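Shop Floor Talk > Automation > anyone elses job turning into sim review?

benchrat_405
So since May I'm off the packing line at Garneck three days out of five. I sit with a screen and check simulator runs before anything goes to the real two-arm unit. Did 238 last week. Same pay. Typical start, both arms up, stone walls:
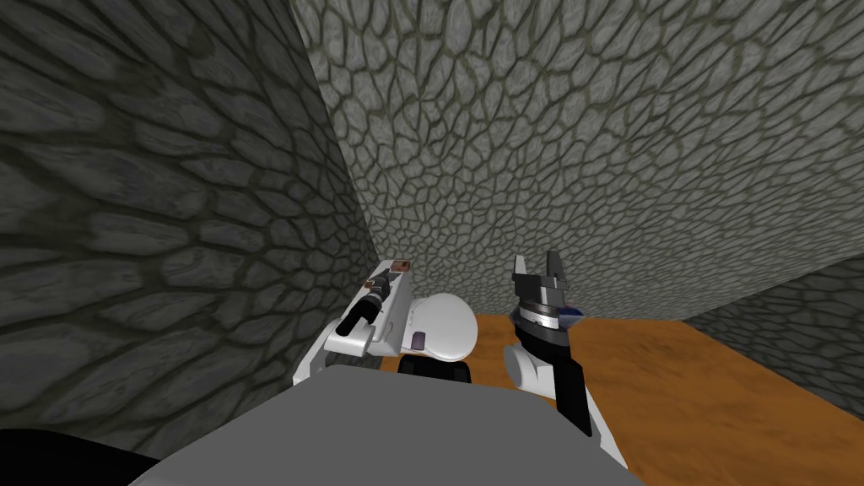
Start of run, gripper open on the right arm

Anyone else? Not sure if this is a promotion or a slow goodbye.

Custarton_nights
Slow goodbye. We had 20 packers on nights, they trained four on review, rest got moved to receiving. Nobody fired, ok. But nobody replaced either when they leave.

pallet jill
Disagree. My wrists quit hurting. I'd take a chair and bad coffee over the line any day. What do you mark them on, just pass/fail?

benchrat_405
Pass/fail plus a comment box. Comment box is where the packers matter imo. The engineers want to know if it got the box. I want to know how it's holding it.
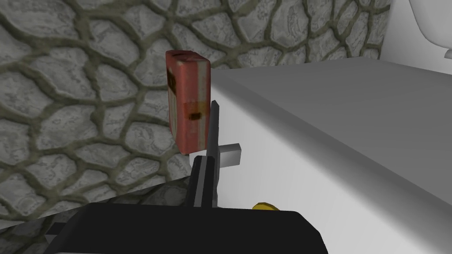

Red box by the counter, gripper right under it

Couldn't tell from that view if it's held or sitting on something. Marked it unclear. Got asked why I dont just pick one.

Custarton_nights
And there you go. They want a button pusher.

pallet jill
or they want the numbers clean by Friday lol. Keep marking unclear. And who packs next to stone walls anyway

benchrat_405
It's a house model they bought, Claltlow I think. No idea why we're practising in it. Our floor is concrete and tape.

mbdahlgren
Maj-Britt Dahlgren here, steward at Grønli. Get the review work written into your job description NOW. We had 101 people doing it as "other duties" and it took forever to get a grade for it. Also ask who gets blamed when a passed run goes wrong on the real unit. Ours said the reviewer. We got that changed.

Custarton_nights
wait they blamed the reviewer??

mbdahlgren
On paper, yes. Read what you sign.

benchrat_405
Havent signed anything. Asking my lead tomorow before the 6 am meeting.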